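My new coworker lives in a simulator

So we've been "getting the robot" at work since February, and my mother asks about it every single time she calls, so I figured I'd write it all down in one place and just send her the link. (Hi Mom!)

For anyone new around here, I do returns and repacking at Danko, in the long building out by the Petholm road. We send out household stuff, mostly lamps and picture frames and door hardware, and when people send it back I'm one of the folks who opens the box, decides whether it can be sold again, and puts it where it goes. On a normal day our crew gets through 1,000 returns. After the holidays it went up to 1,785 in one shift, and I came home and lay down on the kitchen floor with my coat on.

The plan, as it was told to us over some very dry cookies, is that a robot arm takes over the lifting and sorting, and we keep the judging. Is this lamp scratched? Is that box okay for a second trip? That stays with people. The picking up and putting down goes to the machine. I have done a LOT of picking up and putting down in my life, so you can imagine I sat up a bit at that part.

What I didn't expect was how much of it happens on a computer first! The software comes from a company called Korkia, and their trainer, Rozália Koubek, set up a desk in our old break corner with two big monitors. The arm gets to practice in there for weeks before anybody bolts anything to our floor. It isn't even practicing in a warehouse, it's in made-up rooms with walls and doors and things hanging up, and Rozália says they swap the rooms all the time so it doesn't get too attached to one place. I know people like that.

Three of us got picked to learn how to watch the practice runs, and I was one of them. You see what the hand sees, so you're looking out past its fingers the whole time. My first day I got a little seasick, because the hand tips over and the whole room goes with it.

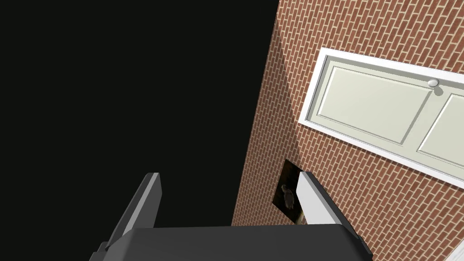
The view from the hand, with a brick wall and a door at a slant. Simulator, not our building!

My job is to go through stills and short runs and mark them. Good view, bad view, hand too close, nothing useful to look at. If half of what it's got is plain black, I mark that down too. There's a box for comments, and I was shy about it to begin with, but then I wrote a whole paragraph on how you can't pick up a framed picture by one edge because the corner joint goes, and Rozália came over and asked me to show her with a real one. We stood there for ages with returned frames all over the table. She took notes! In all my years on returns I don't think I'd ever seen anyone take notes on how I hold something.

Now for the less sunny part, because my brother-in-law will bring it up if I don't. There are nearly 60 of us on the floor across all the shifts, and the company says the arms will cover the work of 10. They say no layoffs, they'll just not replace people who leave, and the Dresberg site gets the extra orders. Maybe so. Svatopluk Říha, who has worked the bench next to mine forever, asked in the meeting whether the people retrained on the monitors get paid more, and the answer was that it's "being looked at." It was being looked at in spring and it's still being looked at. I like this new work, I really do, but I'm doing it on the same hourly rate as before and I'm training the thing that does the other half of my job. I go back and forth on that, usually on the bus.

And the breaks are different. When we all sorted, we all talked, about kids and recipes and whose car was making the noise. On the monitors it's quiet. I put my headphones in and two hours go by and I haven't said a word to anybody. Svatopluk has started coming over with his coffee at 9:30 and sitting in the spare chair, supposedly to look at the screen, and we've both agreed not to mention that he has no interest in the screen.

My back, though! My back is so much better. I carried both bags of potting soil up from the car last weekend and didn't think about it until I was already at the door.

The real arm is supposed to go in once Rozália is happy with the practice, and they're clearing the space by bay four for it now, which means the tape gun cabinet has moved again and I can't find a thing. I'll post when it's up. Mom, call me before you come over, I switched to the early shift.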